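Lumstead Shared Kitchen – October Safety Walk-Through
Checklist with comments

Completed by: Ulla Eide
Areas: main kitchen, dish room, dry storage, rear hall
Start 7:40 a.m., burners off, no users on site

Marks: OK, FIX (needs work before the next walk-through), STOP (do not use until cleared)

1. Exits and hallways

Front door opens fully from inside without a key – OK
Rear door opens fully – OK. Closer is slow in the last few inches. Pull it shut behind you for now.
Rear hall clear to full width – FIX. Flour pallets from the Fletine delivery were stacked along the left wall again. Drivers have been told to bring them into dry storage. If you sign for a delivery, you are the one who moves it.
Exit signs lit – OK, both
Emergency light test, button held down – FIX. Dish room unit faded before the test was over. Battery on order.

2. Fire equipment

Class K extinguisher by the range, gauge in green, pin and seal in place – OK
ABC extinguisher, rear hall – OK, but the tag was not initialed last month. Initialed today.
Hood filters seated, no gaps – OK
Hood filters clean – FIX. The two over the fryer are sticky on the underside. They go through the wash at close, and the sheet by the hood has to be signed when it's done.
Fire blanket in its case – OK
Pull station visible and not blocked – OK. Apron hooks have been moved away from it.

3. Electrical

Cords free of cuts and tape – FIX. Cord on the small Rønning mixer has a nick near the plug. Tagged and put on the top shelf in dry storage. Please leave it there.
GFCI outlets trip and reset – OK at the prep wall. The one left of the hand sink tripped but took three tries to reset. FIX.
No power strips in wet areas – OK
Panel door closed, clear space in front – OK
Portable heater, 2000 watts, found plugged in under the desk in dry storage – STOP. It shares a circuit with the reach-in cooler. It has been taken out and is in the office. The owner can pick it up there.

4. Counters and work surfaces

Surfaces free of cracks and chips where food is handled – OK
Stone counters sealed – FIX. Water drops soaked in at the end nearest the sink when they should have beaded. Reseal with the Plundance food-safe sealer after hours and leave it overnight.
Front edges smooth – OK
Nothing stored near the edge of a counter at close – FIX. See the comment after the picture.
Openings in counter fronts clean inside – OK. These collect crumbs, so run a damp cloth through them at close.

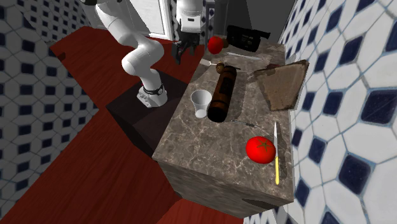 Nathalie Hiebert: I'd like the sealing done before the holiday bookings start, and I don't agree with "overnight." The can we used last time said 12 hours before food contact, and people who book the 6 a.m. slot will be setting dough on it well before that. Block out the whole morning. Also, the edge rule needs a number or it will be ignored. Last spring we lost a full tray of jars that was "not that near the edge."

Agreed on both points. The morning after sealing will be blocked on the booking page. The edge rule now reads: nothing left within six inches of any edge at close, fruit and small items in a bowl or bin.

5. Floors

Mats flat, no curled corners – FIX. Mat at the fryer is curled on one side. Flip it or replace it.
Floor drains clear – OK
Wet floor signs available – OK, two in the dish room

6. Storage and chemicals

Heaviest items on low shelves – OK now. A 25-pound bag of sugar was above shoulder height and was moved during the walk-through.
Chemicals kept apart from food – OK
Spray bottles labeled – FIX. One clear bottle with no label, contents dumped.

7. First aid

Kit stocked – FIX. Low on blue bandages and burn gel.
Eye wash runs clear – OK
Incident log in place – OK. One new entry, small cut, treated on site.

STOP items must be cleared by me or Nathalie. For FIX items, write the day you did the work and your initials on the paper copy by the office door.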